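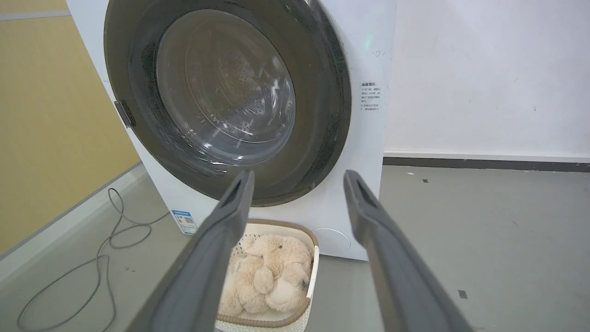
4. Acoustic conditions and use of shared rooms

4.1 Setting and data

The refurbishment of the Malinowski building replaced cellular offices on two floors with open work areas, a set of small enclosed rooms and a shared kitchen on each level. The design was prepared by the Wollel practice and the fit-out was completed in July. The tenant, Dullico, moved 500 staff into the two floors over six weeks. Both floors have the same floor plan and the same furniture, but they differ in ceiling treatment. The lower floor has suspended absorbing panels over the desks. The upper floor has exposed concrete with absorbing material on the walls only.

Room use was taken from the booking system and from door sensors. The booking system recorded 3,894 reservations in the study period. Of these, 996 were never taken up, meaning that the door sensor showed no entry in the first fifteen minutes. We treat these as empty bookings in what follows. Use of rooms without a booking was also recorded, but the sensors cannot tell one person from several, so we report it only as occupied time.

4.2 Sound levels at the desks

Measurements were made at 6 desk positions per floor during normal working hours. Levels on the upper floor were higher at every position, and the gap was widest next to the kitchen. Speech from the kitchen counter could be followed at the nearest row of desks on the upper floor. On the lower floor it could be heard but not easily followed.

Figure 3. Layout of desk positions, enclosed rooms and kitchens, upper and lower floors. Drawing by Lilla Halász after the Wollel plans.

The positions in Figure 3 were chosen before the move and were kept when two teams later swapped places. This means that position 4 on the upper floor was next to a sales team for part of the period and next to a finance team for the rest. We did not correct for the change.

4.3 Room bookings

Staff on the upper floor booked the small rooms more often and for longer. Many of the bookings were made by one person for a full morning. In interviews carried out by Sigrún Holst, staff described these as time for reading or for work that needed concentration – few mentioned phone calls. The empty bookings were also more common on this floor. Several people said they reserved a room early in the week in case they needed it and then forgot to release it.

A similar pattern was found in the Trilletti offices, where rooms were designed for calls and were used mainly for quiet work. The rooms there were larger and had windows, so the two cases can be compared only in general terms.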